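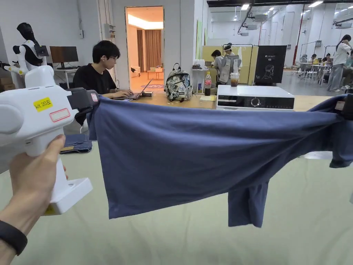 Vol. 3, p. 200

Reference > Household > Laundry and Textile Care > Garment folding

Garment folding

Garment folding is the practice of laying cloth articles over themselves along set lines so that they take up less space and keep a regular shape in storage. It is the last step of the laundry cycle, after washing, drying and, where used, ironing. The term covers clothing only; the folding of bed linen and table linen is treated separately.

Preparation

A garment is usually opened out before it is folded. It is held at two points along one edge, most often the shoulders or the two ends of the hem, and drawn sideways until the edge between them is close to straight. The body of the cloth hangs from this line. Soft fabrics sag toward the middle even when the edge is held tight, and short creases spread from each point where the cloth is gripped. These creases fall out of most knits once the garment is laid flat. In linen and crisp cotton they may need to be smoothed by hand.

Sleeves and loose flaps hang below the main sheet at this stage and are brought into line when the garment is lowered. The usual method is to let the lower edge touch the table first and then lay the rest down while moving the hands forward, which pushes air out from under the cloth.

Work surface

Any flat surface larger than the opened garment will serve. A table mat is often used on hard or polished tops, where light fabrics slide. Pale, plain mats make the outline of dark clothing easier to follow. Finished articles are kept to one side of the working area, within reach but clear of the next garment.

Common methods

Shirts and tops. The garment is laid face down. Each side is turned in toward the center, with the sleeve folded back along the turned side. The lower half is then brought up to the collar, in one fold or two.

Jeans and trousers. One leg is laid over the other with the outer seams together. The point of the seat is tucked in to give a straight edge, and the length is halved once or twice. Denim holds a fold well and can be stacked without support. Paper or cloth tags may be left on new jeans and do not affect the result.

Small articles. Socks and underwear are folded in thirds or rolled. Rolling takes less time but gives uneven stacks.

Terminology

The Asante system, used in some trade manuals, names folds by the line along which they are made. A "long fold" runs from collar to hem and a "cross fold" runs from side to side. A "return" is any part, such as a sleeve, that is folded back over an earlier fold. In the older Mindden usage, "cross fold" meant only the final one, and the two senses are sometimes confused.

In a survey of folding instructions published on October 15, 2018, Lamisi Agbenyega compared 500 printed guides and found that the order of steps for shirts varied more than for any other garment. Trousers varied least. The survey did not cover knitwear.

Faults

Uneven edges generally result from a garment that was not straightened before the first fold. A diagonal crease across the front indicates that one shoulder was held higher than the other. Bulk at the collar is caused by sleeves returned too high and is corrected by opening the last fold and laying the sleeve lower.

See also: Ironing; Linen press; Drawer storage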